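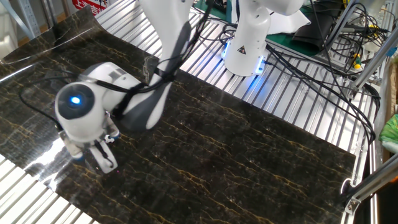

Marmorfolie auf alter Arbeitsplatte?

xuelian_t
Unsere Küche ist von 2003, die Platte ist fleckig. Geld für eine neue haben wir erst im August. Taugt Klebefolie so lange? Tiefe 600 mm, neben dem Herd.

Brondwood
Neben dem Herd würde ich es lassen. Bei uns hat sie sich nach zwölf Wochen an der Kante gelöst.

K. Xu
Sehe ich anders. Gut entfetten, Kanten föhnen – hält bei mir seit mehr als zwei Jahren. Heiße Töpfe natürlich nicht draufstellen.

Galside
Nimm matt. Auf glänzend Schwarz siehst du jeden Krümel.

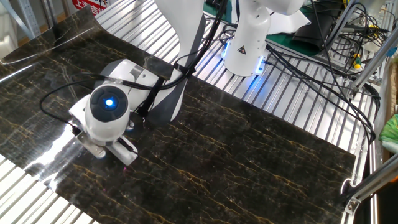

Schwarz mit goldenen Adern, glänzend. Eine Ecke rollt sich hoch.

Brondwood
@K. Xu: Und am Spülbecken?

K. Xu
Da habe ich Silikon gezogen.

xuelian_t
Danke. Dann matt, und am Herd bleibt ein Streifen frei.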